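分类:工作台笔记 / 试用与选型 / 双臂

2019年5月2日 Manero 双臂套件试用,瓶子任务

接着昨天没写完的地方。昨晚走之前把 Inside 升到了新版,今早一开机左臂就报 961,手册里翻了半天,961 那一行只有四个字:"通信异常"。谢谢啊,我也看得出来是通信异常。拔插了一轮腕部那根线,没用;把控制程序整个退掉重开,好了。先记下来,下次谁再碰到 961,先退程序,别急着拆线,我今天白白拧了半天螺丝。

给没跟这件事的同事补几句前情。Jomemthorpe 那边一月份就来演示过一次 Manero,当时他们带的是自己的工程师和自己的积木块,抓得漂亮极了,大家都鼓掌,我也鼓了。可是演示归演示,我们要的是日常的、烦人的、会变形的东西,所以这次借来的试用机我坚持自己出题。题目很土:塑料瓶。夹住、送到另一只手附近、对瓶口、拧盖子,再放回去。做家务和做实验室杂活的人一听就懂,供应商一听就皱眉(Parvathi Marar 说他们的销售在电话里沉默了好一会儿,我信)。

选瓶子还有个私心。我们手头那批取样用的塑料瓶,壁薄,空的时候一捏就瘪,以后真要上自动化,绕不过去。与其等采购合同签完再发现夹不了,不如现在就让它出丑。

上午主要做双手交接。左手横着夹瓶身,右手从瓶口那头过来,听着简单,调起来挺磨人。横着夹的时候瓶子会绕着手指转,瓶口不是翘就是低头,右手按标定好的位置伸过来,差一点点就蹭到瓶盖侧面。Inside 里有个"跟随对侧"的选项,意思是右手的目标点跟着左手的末端走,这个功能我很喜欢!左手晃,右手也跟着晃,起码两只手的相对关系是稳的。问题在于它只跟手,不跟瓶子,瓶子在手里歪了它一概不知。Parvathi 建议在右手靠近之前先停一拍,用腕部相机重新看一眼瓶口再走最后那段,我照做了,改动不大,流程里多插一个节点而已。

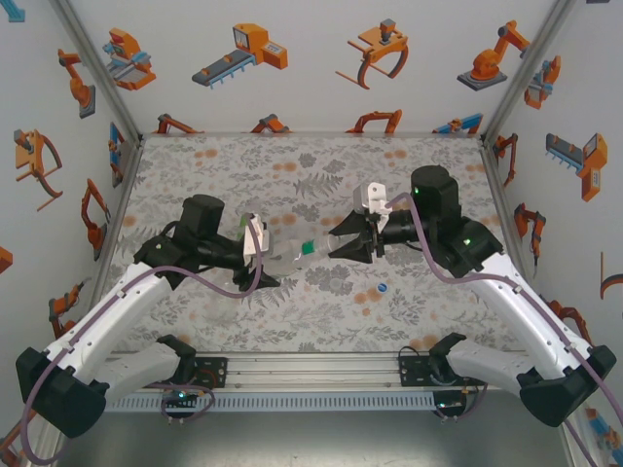 多停这一拍之后,动作看着笨了些,但我心里踏实。之前那种一口气冲过去的走法,每次我都忍不住伸手去摸急停。Parvathi 笑我紧张,她自己的手也一直没离开按钮,我看见了。

关于力。夹爪的力在 Inside 里是个滑条,没有单位,只有从"轻"到"重"。我问过 Jomemthorpe 的技术支持,对方回信说滑条和电流成比例,具体的对应关系"视手指型号而定"。好吧,那手指型号的表呢?还没给。我现在的做法是自己拿弹簧秤对着量,量一次记一次,先凑合用。在滑条还没有单位的情况下,我们写进流程的任何一个力值都不能直接搬到另一台机器上,这点务必写进选型意见里,字要大一点。

瓶盖单独讲。拧盖子要靠腕部转,右腕能转的角度有限,转到头就得松开、退回来、再夹、再转。供应商的示例程序把这个叫"棘轮动作",名字起得好听,示例里用的是一个直径很大的硬盖子,怎么夹怎么有。换成我们的小盖子,每次重新夹上去的位置都有一点偏,偏着偏着就把瓶子带歪了。下午我试着把左手的夹持点往瓶肩挪,挪过去以后瓶身刚性好一些,可是两只手又靠得太近,规划器开始抱怨要碰撞。来来回回,最后停在一个折中的位置,不算满意,先留着,参数存成"瓶_折中_下午"那一份(别问我为什么不用日期命名,问就是懒)。

规划器的抱怨也值得记一笔。它的碰撞模型里,夹爪是个方盒子,比实物胖一圈。安全当然安全,代价是两只手永远凑不到一块儿。Inside 里允许换成自己的外形文件,我下载了他们给的那份,发现比方盒子还胖。Parvathi 怀疑是单位换算的时候出了岔子,她答应明天对一下。真是单位问题的话,双手近距离操作的很多毛病可能一起就消了,我先不高兴得太早。

接下来是视觉。透明塑料一直是老大难,我原以为新版 Inside 里吹的那个"透明物体模式"多少能顶点用,打开一看,它做的事情就是把边缘检测的门槛调低,然后把背景里的花叶子全当成边缘找出来了。满屏幕都是线,瓶子在哪儿?不知道。隔着瓶壁还能看见后面的图案,软乎乎的一团,算法对着那一团也很认真地画框。我跟 Parvathi 笑了好一阵,笑完还是得干活。

后来的办法是不找瓶子的轮廓,改找反光。塑料瓶肩上那一道高光在腕部相机里很亮,灯不动的时候,亮斑和瓶肩的关系还算有规律。我写了一小段脚本,先卡亮度,再看亮斑的走向,粗粗估一个瓶子的中线。粗归粗,给最后那一停的校正用,看着像是够的,明天换个灯位再看,灯一动我估计就得重来。这种办法写进正式流程我会脸红,当试用期的拐杖还行。

内壁挂粉的瓶子反倒让我挺感兴趣。白色的一层粉贴在里面,瓶子就没那么透了,下半截在画面里有了自己的颜色和纹理,找起来比干净的瓶子多了些抓手。我想以后可以专门留几个这样的瓶子做标定过渡,先用挂粉的调通流程,再换干净的。Parvathi 不太赞成,她担心流程依赖残留物的样子,换一批瓶子就垮。她说的有道理,我们约好两种都留数据,分开存,别混。

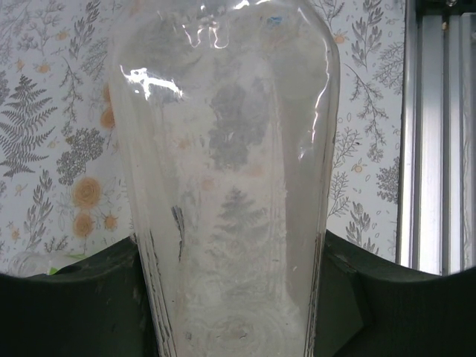

腕部相机视角:两指夹在塑料容器靠下处,瓶壁在接触的地方有些起褶,内壁可见白色粉状残留。

夹持位置这件事我要多啰嗦几句。竖着夹的时候我倾向于夹低一点,腕部相机能多看到瓶身,瓶肩的高光也留在视野里。代价是上面那一截长,手一动就容易晃,加减速得调缓。夹高一点就稳,可是画面里几乎只剩手指和一小块塑料,刚才那段找高光的脚本就瞎了。两头不讨好。要是相机支架能再抬高一点就好了,我看了看配件目录,有一款加高的支架,包含在扩展配件包里,报价 916 欧,不单卖。为了一个小支架买一整包,我开不了这个口。先自己画一个打印出来试试,孔位我已经量好了,图纸放在共享盘的"支架"文件夹里,谁有空帮我看一眼壁厚够不够。

手指表面也有话说。指面接触的地方已经看得见擦痕,还有浅色的粉尘印子,靠内侧尤其明显。粉尘沾在指面上,摩擦就会变,我担心的是上午标的力到下午就不算数了。打算做个简单的对照:擦干净的指面夹一轮,不擦的夹一轮,力的滑条不动,看瓶子滑不滑。擦的时候用无尘布蘸水,别用酒精,手指材料的耐受表我还没拿到,等拿到再说。这张表跟前面那张力值对照表一起,我已经在邮件里催了,措辞尽量客气。

说到手指,Venkataraman 那边也寄来了他们的软垫样品,贴在指面上用的。样品还没贴,包装都没拆完。Parvathi 想先把原装手指的数据收齐再换,我同意,要不然出了差别都说不清是谁的。Venkataraman 的人电话里态度特别好,什么问题都能答上来一点,就是不肯给书面的寿命数据,只说"用户普遍反馈耐用"。我在本子上抄下来了,打了个问号。

布线顺便提一句。沿着手臂走的那两根紫线,我一开始嫌松,想拿扎带收紧,被 Parvathi 拦下了:腕部转到头的时候要靠那点余量。她让我把扎带放下,慢慢把腕部转到极限看一遍,转完我就老实了。后来接手的人请不要去收它。手册里对线的余量只字未提,这也是一个该提给 Jomemthorpe 的意见,他们的手册写得像宣传册,漂亮话很多,该有的表一张没有。

示教这一块倒是要夸。拖动示教的手感真的好,手臂轻,松手就停在原地,不往下沉,我带着新来的实习生试了一下,她没看手册就录出了一段像样的路径。录完之后 Inside 会把多余的抖动抹平,抹得还挺聪明,该拐弯的地方不会给你拐成圆的。之前用过的那套老系统,录一段路径要先填一页表,填完人都不想录了。光凭这一点我就愿意给 Manero 加分。双臂同时录的时候稍微别扭,一个人只有两只手,要按录制键就得腾一只出来,脚踏开关听说也在那个 916 欧的配件包里……行吧,这么算下来那包东西似乎又没那么离谱了。回头再议。

服务条款我中午边吃饭边看的(盒饭,凉了)。Jomemthorpe 给的方案分几档,和我们有关的是第 2 档和第 3 档。第 2 档只管硬件,坏了寄回去修,来回运费我们出,软件更新另算。第 3 档包软件更新和远程协助,还有备用夹爪可以先发过来顶上。按我们这种天天拿奇怪东西折腾它的用法,我偏向第 3 档,光是今天早上那个 961,如果有人能在线上告诉我一句"退程序",我就省了一肚子气。但是第 3 档的条款里有一句"非标准工件导致的损坏不在保障范围内",非标准工件是什么?我们的瓶子算不算?得让他们写清楚。Parvathi 负责去问,她比我会问,我一问就像吵架。

还有个小毛病,日志。Inside 的日志按启动时间切文件,程序一退,新日志就另起一份,早上我重启那一下,前后两段对不上时间。导出来拼接的时候发现中间缺了一小截,刚好就是报错前后那段。是巧合还是设计如此,我不好下结论,先原样存着没动,两份文件都在试用目录下面,原始文件请大家只读不写,要处理先拷一份。另外导出的表格里,列名中英文混着,左臂叫"左",右臂叫"R",读起来像猜谜,脚本里我做了个改名的映射,直接拿去用就行。

安全上,急停是好的,早上开工前按过,按下去两只手都停。让我不太舒服的是解除之后的行为:它会弹一个窗口问要不要"继续任务",默认选中的是"继续"。手快的人一个回车,两条胳膊就接着动了。我在设置里找到开关,改成默认"取消"了,升级之后会不会被改回来还不知道,所以每次升完请先检查这一项,在设置的"运行"那一页,靠下,要往下翻。

明天要做的,趁记得写一下。碰撞外形文件对单位,Parvathi 来。指面擦与不擦的对照,我来,弹簧秤记得放回抽屉,今天找它找了好久,最后在显微镜旁边。高光脚本换灯位再跑。加高支架如果打印机空着就先打一个薄的看看孔位。Venkataraman 的软垫继续放着别拆。拧盖子先不碰,等外形文件有了结果再回头,现在调也是白调,我今天已经白调一下午了。

选型意见先写个草稿的草稿,免得周末忘光:手臂本体我喜欢,示教我很喜欢,软件一半好一半糊弄人,文档差,配件卖法让人生气。能不能买,我觉得要看那两张表给不给得出来,还有瓶子算不算标准工件。租期快到之前大约留 3 天写正式报告,应该来得及,前提是别再升级了,谁也别点那个更新按钮!

又及:走之前把两条臂都收回到停放姿态再断电,不要直接拉闸。今天是我收的,收完拍了一下左臂的关节,纯属习惯。

相关记录
Manero 试用:开箱与标定
Inside 升级前后设置项对照
Jomemthorpe 一月演示会随记
Venkataraman 软垫样品到货登记
弹簧秤测夹持力的土办法
取样瓶来料说明(旧)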